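Lettings and sales: frequently asked questions

Shehata Property handles sales and lettings in Lirkach and the villages on the Zekatow side of the river. These are the questions we get most often at the front desk. If yours is missing, ring the office and ask for Yasmine Filali (sales) or Sérgio Abreu (lettings). 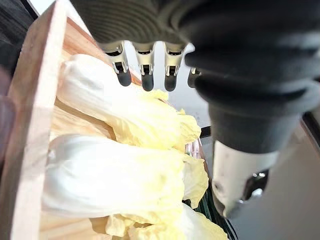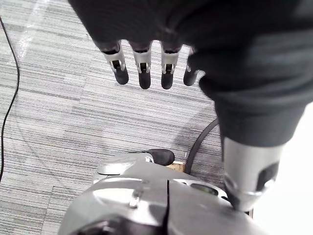 How do I book a viewing?

By phone or through the form on any listing. Viewings run from 9.30am to 6pm. We need a day's notice for a property with tenants in it.

Can I view a house before mine is on the market?

Yes. Some sellers ask us to show their home only to buyers who are ready to proceed, and the listing will say so. Otherwise come and look.

What does it cost to sell with you?

Our fee is a percentage of the final sale price, agreed in writing before we list. There is a minimum fee of £3,000 including VAT. You pay nothing if the property does not sell, except for any extras you have ordered — usually the energy certificate or a second set of floor plans.

How long does a sale take?

Once an offer is accepted, allow three to four months. Leasehold flats tend to be slower, as the managing agent has to supply a pack of documents and some take weeks over it. The flats at Unerik Court fall into this group, so we ask sellers there to order the pack when they list.

Are the floor areas on your listings exact?

They are measured on site with a laser and rounded. A house shown as 1,449 sq ft includes the internal walls but leaves out the garage, sheds and any loft room without a fixed staircase. Please check any measurement you are relying on for furniture or carpets.

Does the price include the cooker, curtains and so on?

Only if they are on the fixtures and contents form, which the seller fills in and your solicitor sends you. What was in the house at the viewing is no guide.

How much is the holding deposit on a rental?

One week's rent. It comes off your first month's payment when you move in. We can keep it if you withdraw or give us false information, so read the terms before you pay.

Do you allow pets?

It is up to the landlord, and each request is looked at separately. Tell us the type and age of the animal when you apply.

Who do I call about repairs?

For managed properties, use the repairs line printed on your tenancy pack. If your landlord manages the property themselves, call them first — we don't hold keys for those.

Where can I park when I visit the office?

There are short-stay bays outside and a pay car park behind the library. The 39 bus stops at the corner.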